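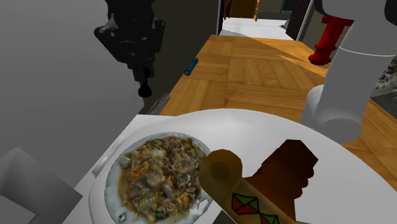 The kitchen counter setup in our simulator, with the white arm over the right side of the countertop.

About Tramstead

Tramstead looks after robot arms for companies that would prefer to spend their time on something else. We set up new cells, service the ones already running and repair the ones that have stopped. Most of our customers have one or two arms and no robotics staff.

We work out of a shop in Destcombe. The front half is benches and parts storage. The back half is Narnarach, our own test cell, where we try every procedure before we do it at a customer's site. Narnarach also exists as a simulated model, and we keep both up to date. If a bracket moves on the real cell, it moves in the model the same day.

How we set up a cell

We start in simulation. We model the arm, the gripper, the work surface and the things the arm will have to handle. For kitchen and food service work that means plates, platters, utensils and food with an uneven shape. Large rims are worth modeling carefully. A wrist that clears a flat plate can still touch a raised edge on the way down.

Once the reach and clearances look right, we go on site. The base is bolted down and leveled, the cables are routed, and the tool is mounted and measured. We run the program at low speed with no load, then with a load, then at working speed. A standard installation takes 2 days. Before we leave, the cell runs 500 cycles with one of our technicians present, and a stop for any reason starts the count over.

You get a binder and a copy of the model. The binder has the mounting dimensions, tool settings, program backups and a list of the fasteners with their torque values.

Service and repair

We come back every 90 days. A service visit covers joint play, brake checks, cable wear, gripper alignment, fasteners and a fresh backup. Food areas get extra attention at the wrist seals, where sauce and cleaning fluid tend to collect. A visit takes roughly 2 hours for one arm, and we can do it before your morning shift.

If something breaks between visits, call the shop. We will ask for the fault code and the last thing the arm was doing. Please leave the arm where it stopped if it is safe to do so. The position often shows us which joint or cable to look at first.

Dobre

Dobre is our service log. Every cell we maintain has its own page with past visits, replaced parts and open items. Customers can read their page at any time and add notes to it.

Visiting

The shop is open to customers on Thursday afternoons. Bring your part, plate or package if you have one, and we can take measurements for a model while you are here.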